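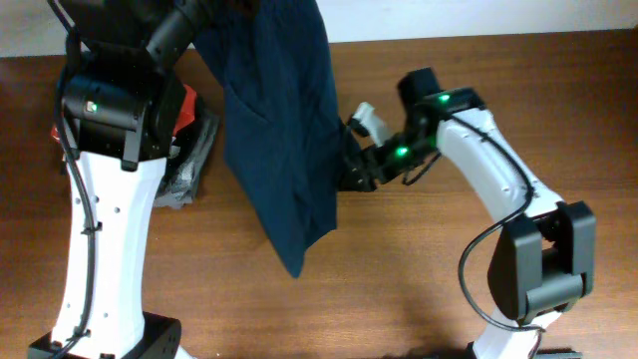 Navy cloth over the table, grey bit still to do

plorkby_pete
Jul 29, 2019
Trying to get the laundry folded on the table instead of the bed. Do you hold things up first or lay them flat? Navy shows every crease.

Grunen
Hold it up and let it hang, then lower it hem first. Flat is slower.

liapis274
Disagree. Heavy fabric stretches if you hang it by one end. Lay it flat and smooth from the middle.

Grunen
For a few seconds? I've done it for years – no stretching.

dovberg
Nice wood. I'd put a sheet down, dark dye marked our table in June.

plorkby_pete
It's been washed loads so should be OK. Will try both ways.

liapis274
Do the grey one first, it's creasing.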